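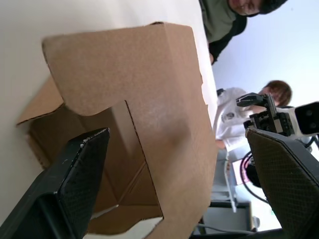
Open carton at the bench, gripper tips either side.

19/04/2019 - Friday
Equipment planning for the carton cell, second pass. Leopold Wallner wants a figure he can take to Retbridge before they close the November round, so I've gone back over the list with the present setup in front of me.

Grippers first. Finger tips and pads should come out of capital and go under consumables. I'd allow 34 spare pads for the year and see what we have left. Quartey quoted $45 a pad, freight extra. Oko hasn't replied about a harder pad, will chase Tuesday. 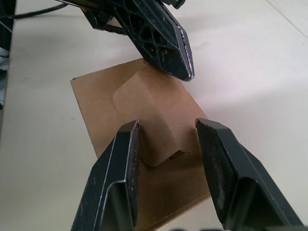
Folded flap between the lower fingers, second gripper coming in from the top.

Flap work is where the money question sits. Leopold asked if we could get by with one arm and a fixture. For flat sheet, maybe. For folding I want two arms costed as the base case, with the fixture as an option line. A fixture only suits one carton size and Gasside changes theirs whenever they like.

Fixture allowance: $2,000, including machining. Not firm - I have one verbal price and it left out the clamps.

Cables also need their own line. Last year they were buried in "sundries" and we ran over. Seven sets, mixed lengths, plus sleeving and proper strain relief at the wrist.
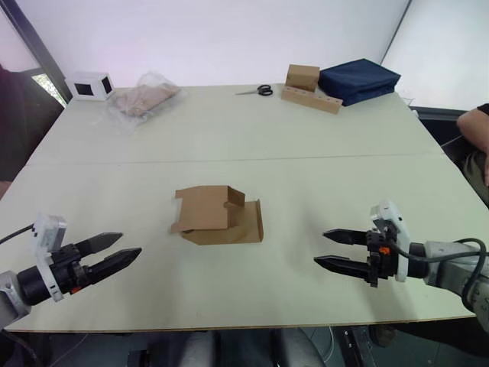
Bench from above, both grippers open, carton part folded in the middle.

Table stays. I'd pencilled in a larger one but the reach is the limit, so extra surface would just collect stuff along the back. Colour is worth a thought if we ever replace it, maybe a mid grey. Put shelving on the list instead, low priority.

Still to price:
- cardboard blanks, by the bundle
- spare wrist brackets, white plastic, print in-house or buy?
- second licence for the planning software
- freight from Quartey

Draft sheet goes to Leopold once the clamp price is in.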